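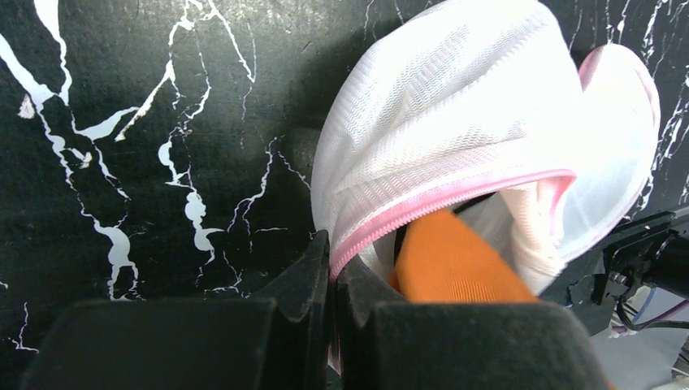
Cormac Gallagher wrote in to ask whether the crew names in the 1944 entries are as the clerk wrote them or as we think they should be. They are as the clerk wrote them. Where a surname is plainly wrong, the corrected form goes in a second column and the first is left alone. He also asked for the squadron codes to be split from the aircraft letters, and this was done in version 3.

Rusholm Logbook Transcripts

Data card and notes for users
Version 3, released Apr 8, 2021

What this is

A set of plain text tables transcribed from wartime flying logbooks and station movement books in the Rusholm papers. The entries cover training and transport flights in Britain, with a smaller number of ferry flights overseas. There are 2259 entries, one to a row. Most give the aircraft type, the crew as recorded, the duty and the time in the air. Very few give the route.

The transcripts were made for people tracing a relative's service or checking the history of a single airframe. They are not a full record of any unit.

Files

flights.csv
The main table, one row for each line in a logbook or movement book.

people.csv
Names as written, corrected names, rank and trade. Joined to flights.csv by person_id.

airframes.csv
Serial numbers, type and mark. Joined to flights.csv by airframe_id.

sources.csv
The shelf mark of each book, the condition of the binding, and the first and last page transcribed.

changes.txt
Corrections made between versions, newest first.

All files are UTF-8, comma separated, with a header row. Text fields that hold a comma are wrapped in double quotes. Line endings are Unix style.

Fields in flights.csv

entry_id
Whole number. Never reused, even if a row is withdrawn.

source_id
Points to sources.csv.

page, line
Position in the book. Line counts from the first ruled line under the printed heading. Carried-forward totals are not counted.

date_written
The date exactly as it stands in the book, including ditto marks.

date_iso
The date in year-month-day form. Blank where the year cannot be fixed from the pages on either side.

squadron_code, aircraft_letter
Separate fields from version 3. In earlier versions they were held together in one field called code.

duty_written
Free text. Abbreviations are kept.

duty_class
One of: circuits, cross-country, air test, ferry, transport, glider tow, other. Assigned by the transcriber.

day_minutes, night_minutes
Flying time in minutes. Logbooks give hours and minutes in some books and decimal hours in others. Both have been converted. The original figure is in time_written.

time_written
As it stands.

doubt
0 for a clear reading, 1 for a reading with one or more uncertain characters, 2 for a guess from context.

How the transcription was done

Each page was typed twice, by different people, without sight of the other copy. The Keane compare script lists every cell in which the copies differ. A third reader settled the differences against the book itself. If the third reader could not settle a difference, the cell was marked with doubt 2 and the two readings were put in the notes field, separated by a slash.

Serial numbers were then checked against the Bramonus index of airframes. A serial that does not fit the recorded type is kept as written and flagged in airframes.csv with mismatch set to yes. Some of these are slips by the pilot. Others may be aircraft that changed mark during a refit, and we have not tried to tell the two apart.

Known problems

Book R7 has water damage along the lower edge. The last few lines of each page are missing or partly missing, so monthly totals taken from the rows will fall short of the pilot's own totals.

Book R11 has no entries for September 1943. The page numbers run on without a gap. The holder's other papers put him in hospital for part of that month, but do not account for all of it.

More than 200 rows have a blank date_iso. Nearly all are in the loose sheets from Ciststead, where the clerk wrote the day and month only.

Second pilots are recorded unevenly. Some pilots wrote "self" in the first column even when under instruction. Do not use the order of names to work out who was in command.

Local time, GMT and double summer time are all used in the movement books, and the book seldom says which. Times of take-off and landing have been left as written and should not be compared between stations.

Place names follow the book. Relief landing grounds often went by the name of the nearest farm, and the same name can stand for different fields in different books.

Suitable uses

Looking up a named person or a serial number. Checking a date given in a family account. Comparing how different pilots recorded the same type of duty.

Uses to avoid

Working out loss rates, sortie rates or average flying hours for a unit. The books survive by chance and most of the men on any station are not in them.

Personal details

Service numbers have been left out. Remarks about health or conduct, which appear in a few of the books, have been left out too, and the cell reads [withheld]. Readers with a close family link may ask to see the page.

Corrections

Send the entry_id, the field, the reading you propose and your grounds for it. A proposal based on the book itself is dealt with first. A proposal based on another published list is held until the page can be looked at again.

Citing

Give the title, the version number and the entry_id. Row numbers change between versions and should not be cited.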